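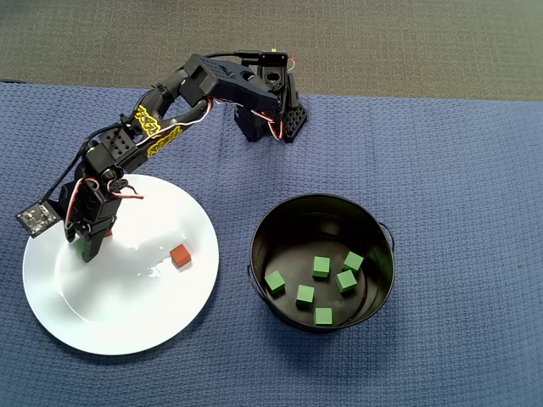
## On the care of household textiles in a rented flat

This post sets out the practices I have adopted for cloths, rugs and upholstery since taking the lease in Pravville. It is intended for tenants who must return a dwelling in good order and who have limited storage.

**Table and floor coverings.** A textured cloth is preferable to a smooth one where it will be laid over carpet. The weave grips the pile and the cloth requires less straightening. Mine are laundered at 40 degrees with a plain liquid detergent. Fabric softener is not used, as it flattens the texture and leaves a film that attracts lint. Coloured cloths are washed separately for the first 2 cycles.

**Woven carpet.** The carpet supplied with the flat is vacuumed along the direction of the weave, without the rotating brush. Spills are blotted with white cotton. For tea and coffee I apply a solution of 50 millilitres of white vinegar in a litre of cool water, tested beforehand behind the door. Zineb Ait Brahim, who manages the building, has advised that steam cleaning at the end of a tenancy must be carried out by a contractor and that the receipt should be retained.

**Drying.** The shared clothesline faces south and receives little sun in August. Heavy items are therefore hung in the morning and brought in by 4 pm. I have found the Stirneck folding airer adequate for everything except the doona cover, which continues to be draped over the laundry door.

**Storage.** Cloths are rolled on cardboard tubes. Josphat Lema at the fabric shop will generally set tubes aside on request, at no charge. Cedar blocks are sanded lightly each autumn.

A separate post will address curtains, including the matter of the rubber-backed pair in the second bedroom, on which correspondence with the agent remains open.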